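Ostora Hall – walk-through before the October youth retreat
Checked by Osaze Adeyemi, Wednesday, 4:30 pm

1. Exits and hallways
Front doors: OK. Side door by the nursery: opens, but you have to lean on it. Last year's sheet says "fixed." I would like to know by whom.

2. Headcount
Posted limit for the main room is 40. Sign-up sheet has 12 leaders on it and keeps growing on the student side. Not passed until I see a final list. 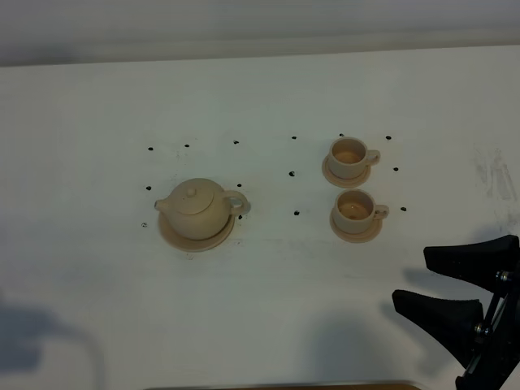 3. Prayer stations
Candles: NO. The plan says they will be "watched at all times," and the same plan has every leader in the worship set at 7. Use the battery ones.
Fabric hangings: moved away from the heaters. OK for now.

4. Sound and power
Two extension cords plugged into each other behind the stage. Failed. Ekholm cabinet locked, key where it should be.

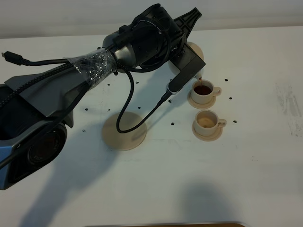 5. Kitchen and snacks
Fridge cold, sink clean. Allergy forms: I was told they are all in. I found three. Please put the rest in the red folder before Friday night – a text message is not a form.

6. Fire extinguishers
Kitchen, tag 585: in date. Lobby, tag 783: tag is there, the date can't be read. Counts as failed.

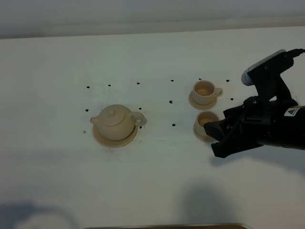 7. Sleeping rooms
Isen room: smoke alarm tested, works. Ugwu room: alarm chirps. Someone wrote "new battery" on the door. It still chirps.

8. Adults and supervision
Background checks: list says complete, two names have no date beside them. Those two don't stay overnight until they do.

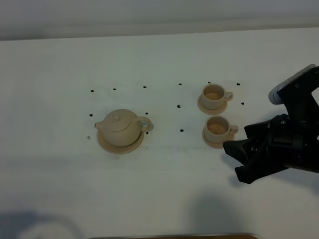 Photo: Ostora Hall

9. First aid
Kit is full apart from ice packs. Sign on the cupboard points to the old office. Change it.

Result: not passed. Items 2, 4, 5, 6, 7 and 8 to be looked at again, by me, in person.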